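The Board at Khoury

Teodor Lis had written the board at Khoury for 11 years. Every line in the packing hall had one, a small whiteboard that told the next shift what had gone wrong on the last one. A red cross meant stop and ask. A wavy line meant the feed was running uneven. The rest you wrote out in words, if your hands were warm enough.

In January the company put a two-armed robot at a table in the side room and called the project Stastedness. The name came from head office in Grimden and had been approved before anyone at Endthorpe could ask what it meant. The arms would keep the boards from now on. Teodor would teach them, and then he would go to dispatch at the same pay.

He went in on the Wednesday with his thermos and sat by the wall. The right arm had the blue-capped marker against the board, up near the corner. The cross and the wave were on there already.

"It's got the wave right," said the technician, a young woman named Priya.

"The wave's the easy one," Teodor said.

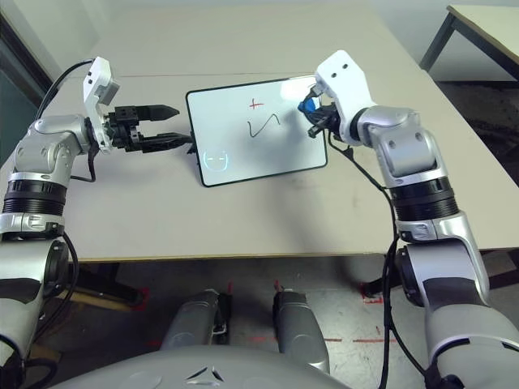
Dispatch

The dispatch office had a heater and a window onto the yard. It had 12 hooks for keys and a kettle that belonged to everyone. Teodor learned the booking system in a week. His knees stopped hurting, and he told his wife so.

What he missed was the ten minutes at changeover. The night crew used to come and stand at his elbow while he wrote. He would put up the cross and somebody would say, what's that for, and he would tell them about the guard on line four, and then they would tell him about the car, or the baby. Now the crew would read the board on their way past. It would be neat, and it would be there on time.

He still went back to the side room for an hour most afternoons. Priya had a list of 100 marks to get through and liked having him there to say which ones people would misread. He told her the cross had to sit high, where you could see it over a shoulder. She typed that in.
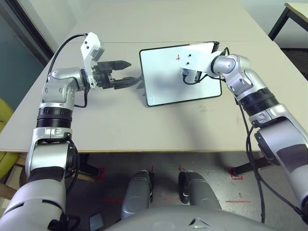

"Do you want it bigger?" she asked.

"No. Just don't let it drift down."

She made a note of that too. Then she asked him what the night crew usually wanted to know, the things that never went on the board, and he started with the guard on line four. He talked until the horn went. She had stopped typing by then and was only listening, with her chair turned around.

At changeover he walked out through the packing hall instead of the yard. Two of the night crew were doing up their coats by the lockers. He stopped and asked about the baby.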